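Search this site
Search for: articles, people, back issues
Go

Keeping the Grippers Honest: A Talk With Mechthild Sutter

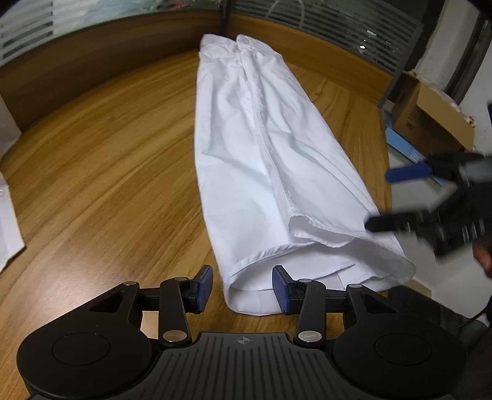 A white shirt and the two hand-held grippers on the folding table at Idgate.

Mechthild Sutter looks after the hand-held grippers at the Idgate workshop of Reltwood, where people fold laundry with them all day so that the recordings can be used to train robot arms. She came to the job from sewing machine repair. Her bench is at the back, next to the parts drawers, and she did not stop working while we talked.

The grippers come to her in pairs. Each one has a camera, a pair of finger linkages and two rubber pads. An operator takes one in each hand and does the job with those in place of fingers. Sutter's part is making sure that the tool picked up in the morning behaves the same way as the one put down the night before.

"The arm will only be as good as the tool that made the recording," she said. "If the left finger has play in it, you get a few thousand folds with play in them, and then somebody upstairs spends a week wondering why the arm wobbles."

Her check starts with the pivot screws. There are four on each side of the linkage, and she goes over them before every shift with a short driver and a paint pen. A screw that is too loose lets the finger rock. Too tight and the finger sticks partway, and the operator squeezes harder without noticing.

"You feel it before you see it. I close the fingers very slowly with my thumb on the joint. It should be the same all the way in. If there is a spot where it hangs up, I back that screw off and do it again."

She doesn't use strong threadlocker. They tried it the first winter and ended up chewing the heads off two screws getting them out. Now she uses the weakest grade she can buy, one drop, and marks the head with the pen so a turned screw shows up at a glance.

The pads are the other half of it. They are blue rubber, and with cotton they pick up lint fast. A linty pad slides on a shirt hem. Sutter wipes them with a damp cloth at the break and with alcohol at the end of the day, then lets them stand before the cover goes on.

"People want to use the alcohol every time. Don't. The rubber gets hard and shiny, and then it's no good for anything thin."

She keeps a log of pad changes in a school notebook. The last pair to come off had done 174 hours, longer than she likes. One corner had started to lift from its bracket, and she caught it only when an operator, Jonas Lehner, complained that he could pick up a sleeve on the left but not on the right.

Lehner joined us for a few minutes. He has been folding shirts since November and has views on the hems.

"The body of the shirt is easy," he said. "You pin it with one, you pull with the other. The hem is where you find out if your pads are lined up. It's two layers and it wants to roll back on itself. If one pad sits a little higher you get the top layer and leave the bottom one lying there."

Sutter checks for that with a strip of ordinary printer paper. She closes the pads on it at the tips, tugs, then does the same farther back. The paper should drag evenly in both places. When it doesn't, she loosens the bracket, sets the pad against a small steel square and tightens it again, a bit on each screw by turns.

After any change to a bracket or a linkage, the gripper has to be calibrated before it goes back on the table. The software needs to know where fully open and fully closed are. Sutter opens the fingers to the stop, holds them there, closes them with nothing between the pads, and repeats the whole thing six times. If the readings don't agree she doesn't average them. She takes the tool apart.

"When they don't agree, something is moving that shouldn't be. Averaging just hides it."

I asked what goes wrong most often. She pulled open a drawer and took out a linkage arm with an oval hole where a round one should have been.

"This. Wear in the hole. The screw is steel and it wins. People keep tightening the screw, and for a day it feels better. Then it's worse."

Replacement arms come from Bélanger, the shop that machines most of Reltwood's small parts. Delivery takes almost six weeks, so she orders before she needs them. An order that came in this spring had holes drilled slightly undersize, and she reamed every one by hand instead of sending the box back. She was not pleased about it, but she said the finished fit was better than usual.

Drops are less common than I expected. When one happens, the rule is that the gripper comes to her bench no matter how it looks. Alois Gasser, who runs the day shift, brought that rule in after a dropped tool was put straight back to work. Its camera mount had shifted by an amount you could barely see, and a full afternoon of towels had to be thrown out.

"Alois was very polite about it," Sutter said. "He put the drive with the recordings on my bench and asked me if I wanted it for a coaster."

She also has opinions about the table. The overhead lights put a glare on varnished wood at some hours, and a white shirt on a bright table gives the camera little to work with along the edges. She had the end lamps turned down. She would like a matte top as well, and has asked for one.

Reltwood has a second set of grippers at Trurkisley, where the work is mostly kitchen items. Those come to Idgate for service, and she can tell them apart without reading the tags. The pads are cut up from handling utensils, and there is grease in the joints. Shirts are kinder to the tool, she said, apart from the lint, which gets into the housings however careful you are. She opens those up once a month and cleans them with a soft brush. Compressed air pushes the fluff farther in.

Before I left she had one of the pair back together and was running the paper strip between the pads. It dragged at the tips and slipped farther back. She put down the paper and reached for the steel square.

Jul 27, 2026

Recent items
Bench notes: choosing a driver for small screws
Brendan Ní Mhurchú on rewiring a conveyor with the line running
Reader letters: lint, grease and other enemies
Hywel Prosser's parts drawers, revisited
What we learned from a bad box of bearings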